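The Tolerance Schedule

Gerasimos Pappas prepared the inventory of his mother's kitchen the way he had prepared inventories for Westik, in pencil first, then in ink, one line per article, with a column for condition and a column for disposition. The estate form supplied by Stergiou allowed 246 lines. He did not expect to need them all.

The pots were simple. He measured each one across the rim with a steel rule, wrote the diameter, and marked it K for keep or R for release. Lids were entered on the same line as the pot they fitted. Lids that fitted no pot were entered under Miscellaneous.

The colander took longer. It was green, and the form had no column for color. It had an entry for function, where he wrote "drains," and an entry for value, where he wrote 3 and then crossed it out. His sister Enari had asked for it by telephone in May. He had asked for it as well, in a letter to the same lawyer, and the lawyer had returned both requests with a note saying the two of them should talk.

He considered the matter on its merits. Enari lived in an apartment with a narrow sink. The colander was oval and had a handle at each end, and for a narrow sink the long axis would have to run front to back. He had a wide sink. On dimensional grounds the article should go to him. He wrote this down in four sentences and numbered them.

Then he added a fifth. It stated that on Sunday evenings Enari had held the colander while their mother poured, and that he had stood at the other end of the kitchen because steam fogged his glasses. He read the sentence twice for accuracy. It had no bearing on the sink.

The estimate from Skumodeo for clearing the house was 2,000, payable in 2 parts, with removal to begin at seven in the morning. He laid the last articles out so that nothing would be taken by mistake. The fruit, the cup and the ketchup were not on the form. He left them where they were and moved on to the disposition column, in which he could now write one letter or the other.

He wrote E. The form had no E. He added it to the key at the bottom of the page, with a definition, and initialed the change.

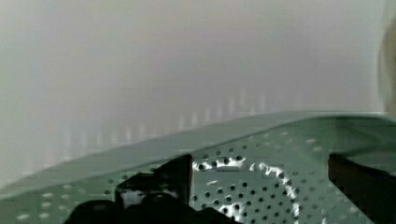
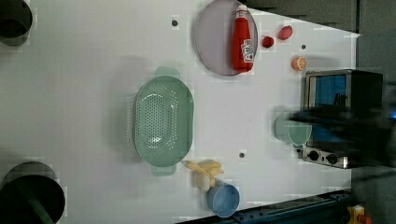

Enari telephoned that night, having read the copy he sent, and said that he had the sink wrong, that hers had been replaced two years ago and was wider than his, and that he should strike items one through four and leave the fifth. He asked whether she wanted a corrected copy. She said the pencil one would do, and was he eating.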